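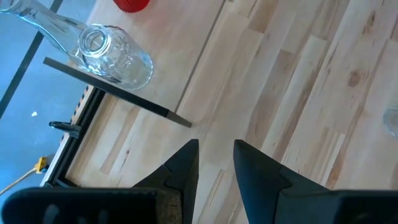 Funmilayo Oyelaran 回复：先别急着交定金，你说的这种“包车环线”，我前年带着公公婆婆走过一次，里面有几处要先问清楚，我在下面的回答里慢慢讲。

问题：带两位老人去 Leite 山区走五天环线，跟团好还是包车好？

各位好，第一次在这里提问，写得啰嗦的话请大家多包涵。

情况是这样的，我爸妈今年都过了七十，身体还算硬朗，就是我妈膝盖不太好，下台阶要扶着点，我爸有高血压，药一直按时吃。他们念叨 Leite 山里的那几座老寺和温泉念叨了好多年，今年我总算攒出了假，想陪他们走一趟。加上我和我先生，一共四个人。

我看中的线路是从 Rundico 火车站接站，第一天直接上山到 Plonero 住两晚，第三天翻过垭口去 Leditton，再住两晚，第五天下山回到车站。旅行社给了两种方案：一种是拼团，每人1,623元，住宿和早餐都含在里面，坐中巴；另一种是我们自己包一辆车，带司机，每人2,045元，住一样的客栈，早餐也含，时间自己掌握。还有一个加项，说是温泉和索道的联票，每人399元，两种方案都可以加。

我最拿不准的有三件事。第一是翻垭口那天，行程单上写“早六点出发，傍晚抵达”，中间到底坐多久车，客服说了半天也没说明白，只说“看路况”。我妈晕车，坐久了腿也会肿。第二是那张联票值不值，老人泡温泉能不能泡久，索道上去以后是不是还要爬很多台阶。第三是海拔，Plonero 那边夜里会不会难受，要不要提前备点什么。

先生说拼团热闹，老人有伴儿；我自己偏向包车，可又怕多花了钱，最后还是一样赶路。有走过的朋友请指点一下，先谢谢大家了！

提问时间：2021年6月17日

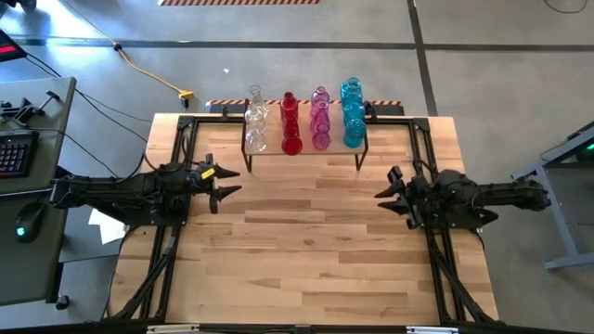

桌架上的半透明花瓶，按颜色分列

回答一（Funmilayo Oyelaran）

看到你写妈妈膝盖不好、又晕车，我一下子就想起我婆婆来了，所以忍不住多写几句，你挑有用的看吧。

我的建议是包车。多出来的那点钱，主要就花在翻垭口那一天上。那条路弯多，前半段一直往上盘，后半段一直往下绕，中巴要照顾全车人的时间，停车点是定好的，晕车的人想下来透透气，得好声好气去跟导游商量。我们包车那次，我婆婆说停就停，一路停了好多回，到 Leditton 的时候天都黑透了，可是人没遭罪，晚饭还喝了两碗汤。真要是跟着中巴走，我估计她第二天就不肯出门了。

不过包车也有要留神的地方，签之前务必让旅行社把下面这些写进合同里：

司机的食宿由谁负责。我们那次口头说是包的，到了第二晚司机师傅不好意思地来问我们，弄得大家都尴尬。

过路费和停车费算在谁头上。寺院门口的停车场是单独收费的，一次不多，加起来也是钱。

车型要写清楚。四个人加行李，小轿车坐五天会很憋屈，最好要后排上下方便的那种，车门踏板别太高。你妈妈的膝盖就怕这个。

遇到封路怎么办。六月雨水多，垭口有时候会临时管制，要问清楚改道或者多住一晚的费用怎么算。

再说海拔。Plonero 我们住了两晚，我公公头一夜睡得不踏实，第二天就缓过来了。不过你爸爸有高血压，这个我真不敢替医生说话，出发前一定带他去门诊问一声，药多带几天的量，放在随身包里，别塞进行李箱。到的当天就在客栈附近走走，洗澡别洗太热太久，晚饭清淡些，早点躺下。我们那家客栈一楼只有两间房，要早早打电话去订，二楼的楼梯又陡又窄，老人半夜起来上厕所很不方便。

至于六点出发那件事，包车的话你可以跟司机商量改成七点半，老人能吃上一顿热乎早饭。我们就是这么办的，师傅也高兴。

祝你们一家玩得开心，陪爸妈出门这种事，早去一年是一年呀。
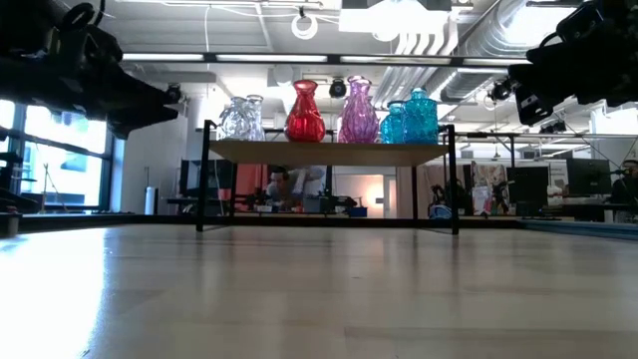
一排玻璃花瓶

回答二（匿名用户）

跟团就行，便宜。我爸妈去年跟的团，挺好的，一车都是退休的，唱了一路歌。联票没买。

回答三（山脚下的老茶客）

我家就在 Rundico 这边，前面那位讲包车讲得很细了，我补充一下温泉和索道，楼主问的第二件事好像还没人答。

联票里的索道只管上行和下行，下了索道到老寺山门还有一段石阶，中间有歇脚的平台，两边有扶手。膝盖不好的老人慢慢走也能上去，难的是下来，下来的时候最费膝盖。我的办法是带一根登山杖，再让年轻人走在老人前面一级，老人手搭着肩膀下，稳当得很。要是走到一半不想走了，平台那里有茶棚，坐着看山也很舒服，千万别硬撑。

温泉呢，池子分高温和低温，老人去低温那个，泡十来分钟就上来歇一歇，喝点水再下去。血压高的先问过医生，刚吃完饭别泡，刚爬完台阶也别马上泡，先坐一坐，等气喘匀了再说。池边石头滑，客栈发的那种薄拖鞋不大行，自己带双防滑的。

联票要不要买，看你们是不是两样都去。只打算泡温泉的话，到了当地单买就好，不用提前加。旅行社催你先交，你就跟他说到了再定，一般都肯的。还有，联票是不能拆开退的，我有个亲戚去的那天索道检修，温泉照常开，找窗口说了半天，最后只答应给他换成第二天的，可他们第二天一早就要下山了。所以出发前一晚让客栈老板帮忙打个电话问问索道开不开，这个电话他们都愿意打。

另外 Leditton 的早市值得起个早，卖山核桃和现烤的饼，饼要趁热吃，凉了就硬，老人家的牙口怕是咬不动。第四天没什么安排的话就去那里逛逛，路是平的。

提问者补充：谢谢几位，尤其谢谢写了这么长的两位！我昨晚把回答念给我妈听，她听到“说停就停”就笑了，说那就包车吧。已经请旅行社把司机食宿和停车费写进合同，出发改到七点半也答应了，一楼的房间还在等客栈回话。联票先不加，到了再看。我爸下周去门诊，等问完医生再上来跟大家说一声。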